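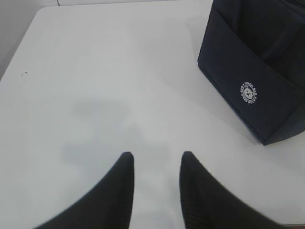 Bench top, Sunday, before the pouch work.

Two coats of wax off, and the top is back to the pale gray it was when we got it. I had forgotten it was that color. Kulap says it was never dirty, it was "seasoned," and that I have set the room back years. Noted.

Reason for the cleaning: last week's wear marks on the test cloth turned out to be wax and graphite from the bench and had nothing to do with the cloth. That cost us two days and one very confident email to Ruangrit, which I wrote and which I would like everyone to stop forwarding.

Rule from now on: pouches go on a bare top. Mugs go on the shelf by the sink. Marthinus, the mug with the lid is also a mug.

Job for today is the small zip pouch, third pattern, the one Didville wants for carrying chargers and the odds and ends that otherwise live at the bottom of a backpack. Changes from the second pattern:

– corners rounder, cut from the new template (the old one is in the drawer with NO written on it, please leave it there)
– end panel cut a little taller so the zipper has somewhere to turn
– strap moved down to the underside seam
– no piping. We tried piping. It looked like a sofa.

Cut and sewed the first one before lunch. Zipper went in on the second try. First try had the pull on the inside, which makes it a very secure pouch.

Weighed it empty on the postal scale: 119 grams. Lăcrămioara wanted it under what the Mullora one weighs, and it is, but I am not going to write down by how much because she will want the next one to beat it.

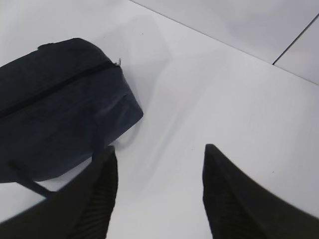
Renato: the end panel still creases when the thing is empty. Have you tried cutting it on the cross grain, or are we calling that character now?

We are calling it character until Tuesday's job is out of the way. Fair point, though. I did cut one panel on the cross grain after he'd written that in the margin, and pinned it against the sewn one. It lies flatter at the corners and worse in the middle. Pressing helps for as long as you are holding the iron. A stiffener would fix it outright and would also turn a soft pouch into a box, and Didville have been clear that they have enough boxes.

The puffy top I don't mind. It comes from the top panel being eased in over the zipper tape, and it gives you room to get your fingers in when the pouch is full. Kulap thinks it looks like bread. I think people like bread.

Zipper pull: left the pale one on. We have a whole bag of the dark ones and they match the navy much better, so well that I spent a good minute this morning feeling for one like a man looking for his glasses. Pale stays unless Didville object in writing.

Fill test, after lunch. Loaded it with one charger, two cables, the brick from the old laptop and a bag of washers to bring the contents up to 650 grams. Hung it by the strap from the hook on the door frame. Strap stitching held for the afternoon, no pulling at the seam that I could see with the loupe. The hook did less well. It is now on the floor, and there is a hole in the door frame that Buppha has asked me to describe as "existing."

Second hang from the clamp on the shelf, same load, swung by hand. 385 swings, at which point my arm gave out before the thread did. Counted with the clicker. Seam opened a hair on the inside, left side, where I had backstitched only once. So: backstitch both ends twice, and put it on the pattern sheet where it can be seen, in ink this time.

Fabric note. This roll is from Pimstead and it picks up lint if you so much as mention lint near it. On the old bench you'd never have known. Tape roller is on the nail by the scissors. The roll itself should stay in its sleeve when it isn't being cut.

Left to do:
– sew up one full pouch with the cross grain end, same thread, for comparison
– ask Ruangrit whether the strap webbing comes any narrower (politely, given the email)
– new template in card for the end panel, the paper one has gone soft at the corners
– fix door frame
– find out who has the good seam ripper. I have looked in my own drawer twice, so don't say it.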